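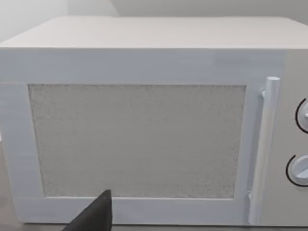 A white microwave oven.

What happens after a break-in?

A break-in is when someone gets into a building without permission, usually to take things. The law calls this burglary or "break and enter". It doesn't happen to most families, but when it does there are people whose job is to help. In this explainer you will find out what they do.

Calling the police

If someone comes home and finds a door forced open, the safest thing is to stay outside. A grown-up should go to a neighbour's place or sit in the car and ring the police from there. The person who answers will ask for the address, whether anyone is hurt, and whether someone could still be inside.

If the burglar might still be there, the call is an emergency and officers come as fast as they can. If the break-in happened hours ago, they may take longer. That can feel unfair when you are upset, but police have to go first to the places where people are in danger.

Looking for clues

The first officers walk through every room to make sure the house is safe. After that, the family is asked not to tidy up. This is hard, especially if drawers have been tipped out, but cleaning can wipe away clues.

Clues are called evidence. They include fingerprints, shoe marks, scratches around a lock and tiny threads from clothing.

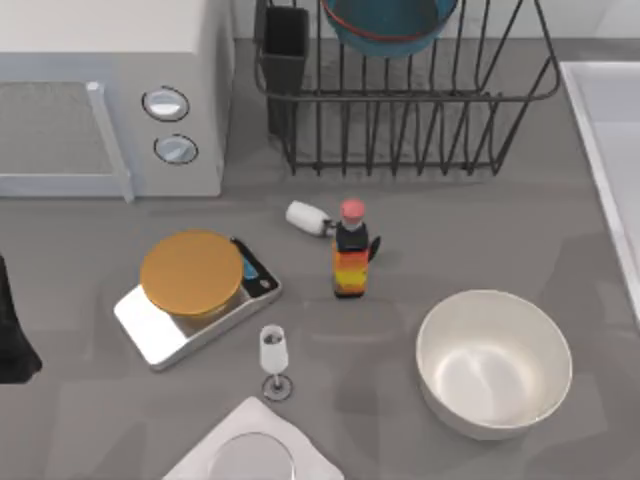 Fingerprints show up best on smooth, hard surfaces such as glass, metal and shiny paint. Rough brick and fluffy fabric are much harder to work with. A crime scene officer brushes fine powder over the surface. The powder sticks to the sweat and oil left behind by a finger, and the pattern of ridges appears. The officer lifts it with clear tape and labels it.

The family may be asked to give their fingerprints too. They are not in trouble. Police need to know which prints belong to people who live there, so they can put those aside and look at what is left.

Making a list

Next, the family writes down what is missing. A good list has the colour, the brand and any serial number, which is a code printed on things like laptops and bikes. Photos help as well.

Ikhsan Tambunan was a police officer in the town of Prinden for 26 years and now visits schools to talk about safety. He tells students to take a photo of the number under their bike.

"Kids know their bike is the blue one," he says. "We might have 5 or 6 blue ones in the storeroom. The number tells us which one is yours."

In June, he says, a girl from Sowa got her bike back that way, 3 months after it was taken from a shed.

Finding the person

A detective is an officer who investigates crimes. Detectives talk to neighbours, watch video from nearby doorbells and shops, and compare fingerprints with ones already on file. They may also check second-hand shops and websites where stolen things are sold.

Sometimes they find the person quickly. Sometimes it takes months, and some break-ins are never solved.

When police have enough evidence, they can arrest someone and charge them. Being charged means being officially accused -- it does not mean the person has been found guilty. That is for a court to decide, after hearing from both sides.

Feeling worried afterwards

It is normal to feel scared, angry or sad after a break-in, even if nothing of yours was taken. Some kids have trouble sleeping for a while. Talk to a parent, a teacher or another adult you trust. You can also ask what has been done to make the house safer, like a new lock or a brighter light outside.

Words to know

Burglary: going into a building without permission to steal or commit another crime.
Evidence: anything that helps show what happened.
Detective: a police officer who investigates crimes.
Charge: to officially accuse someone of a crime.
Witness: a person who saw or heard something important.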